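4.2 Cable Routing and Upkeep of the Picking Cell

Readers who have kept an arm running for more than a few weeks will know that the cables usually ask for attention long before the joints do, and our cell at Prurnau was no different. In our first layout the gripper lines ran loosely from the base to the wrist, and over 832 picks we had to stop 3 times for a connector that had worked itself free. Danai Stergiou then rerouted everything along the upper side of the arm, with the thin lines tied to the thicker one so that they travel together, and with enough slack left at the wrist for a full turn (we were stingy with this at first, and paid for it!). The next 1,068 picks went by without a single stop of that kind, which pleased all of us very much.

The daily check takes roughly 9 minutes. Whoever opens the cell moves the arm slowly over the bin, watches the loops as the wrist turns, and replaces any tie that has started to slide. Sem Smits also likes to run a finger along the fitting at the gripper, a habit we have all picked up from him and can warmly recommend.
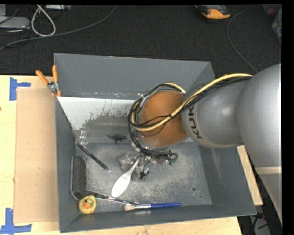
Photo: D. Stergiou / Skovton Lab

Figure 4. The arm over the picking bin, with the black cables tied to the pale yellow one and a white plastic spoon under the gripper.

The bin floor is scuffed, and we have left it that way, as the marks do not trouble the grasp planner described in Section 3.

Related items
Wostov: gripper fittings and spare parts
Sarantis: notes on bin calibration

Contact the authors | © Skovton Lab | Back to top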